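In Defense of the Bare Table

My neighbors own a dining table that seats eight. I have never seen its top. I've seen the runner on it, the placemats on the runner, the cork things that go on the placemats, and in December a sort of quilted skirt. I asked once what kind of wood was under there and they had to lift a corner and look.

We do this to tables the way our grandparents did it to sofas, back when you could spend a whole childhood stuck by the thighs to clear plastic so that the upholstery would be perfect for a visitor who died before he could come. The sofas got out in the end. The tables are still under wraps.

I bought mine from a shop in Ralley 17 years ago, and the man who sold it to me, Hugo Toledo, also tried to sell me a fitted pad, a cloth to go over the pad, and a clear sheet to go over the cloth. I did the math in the parking lot. For the price of protecting the table I could get most of the way to another table, and put that one on top.

So it went home naked and has stayed that way. It has been eaten on, sewn on, and used for one tax audit. There is a dent at my end from a dropped jar of pickles. My sister can't sit near it without rubbing it with her thumb, as though it might come out.

What I get in return is the wood. Pale wood especially has a lot going on if you let it, and I include here the dull stretch of a long phone call, when I have followed one line of grain through every loop and back out again while somebody explained a deductible to me. You can't do that with a placemat. A placemat has lemons on it, and you've seen them. 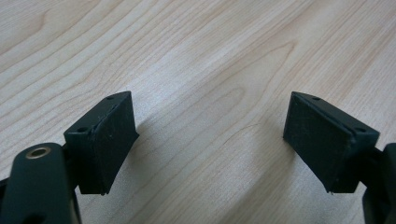
Saimi Kemppainen wrote to me after I aired a shorter version of this complaint in March, and she was not having it. Her table was her mother's, she said, and it wears a cloth every day of the year except the one when the cloth is washed. The scratches people call character are mostly other people's keys. If I wanted to look at grain, she added, I could go and look at a door.

I've thought about the door. It's a fair shot, and I have some decent doors. But I don't sit at a door, and I don't want to own the nicest piece of furniture in the house on the condition that it never comes out.

I will give her the keys. Keys go in the bowl. Hot pans go on the stove where they came from, and anyone who writes a check directly on the wood, pressing hard, can expect to hear from me. Past that I wipe it with a damp rag, dry it, and forget it. Once a year I mean to oil it, and almost every year I do.

My neighbors are getting a new runner, by the way. The old one had a stain.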